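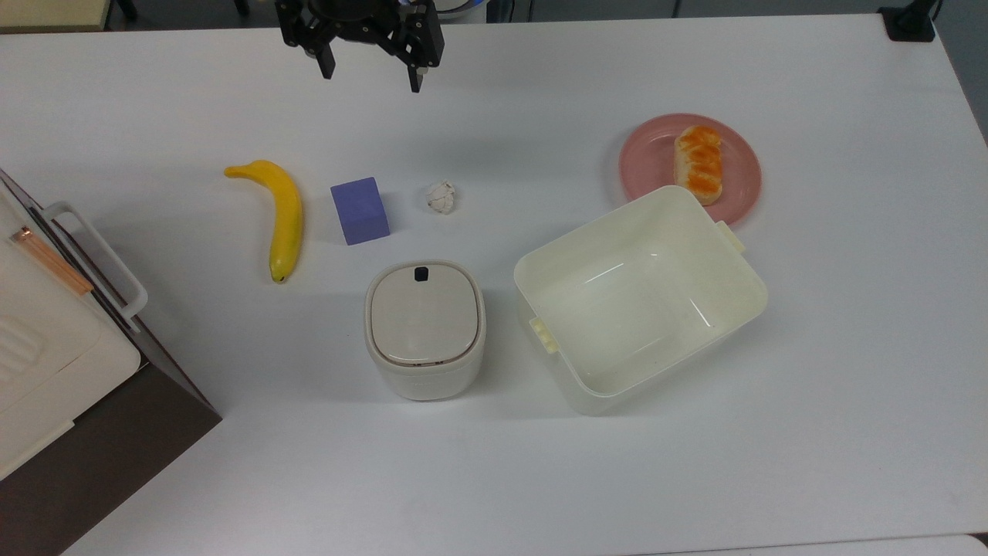 Manville Motors opens used utility and van centre at Kostthorpe

24/10/2023

Manville Motors has opened a second site at Kostthorpe, dedicated to used utilities, light vans and cab-chassis vehicles. The site has display space for 200 vehicles and replaces the commercial section of the company's Flistgate yard, which closed to retail customers in July. Passenger car sales and servicing remain at Flistgate.

All vehicles offered at Kostthorpe are inspected under an 85-point schedule before listing. The schedule covers driveline, brakes, steering, tyres, chassis corrosion, tow bar wiring and tray mountings. A copy of the completed inspection sheet is supplied with each vehicle, including any items noted as worn but within limits.

The workshop has 3 hoists, one of them rated for long-wheelbase vans. Brake testing is carried out on site. Panel and paint work will continue to be sent to Seixas Body Repairs.

"Trade buyers were asking for payload figures and service records before they asked about colour," said Todor Janevski, general manager. "Each listing now shows kerb weight, gross vehicle mass and braked towing capacity in the same format."

Trade-ins are accepted on any make. Valuations are given in writing and are valid for 900 km of further travel from the odometer reading at inspection. Finance applications can be lodged at either site.

Senad Vasić has been appointed centre manager. He was previously service manager at Flistgate.

The Kostthorpe centre is open Monday to Saturday. Test drives of vehicles fitted with a canopy or service body should be booked a day ahead.

Media enquiries: Todor Janevski, Manville Motors, Flistgate.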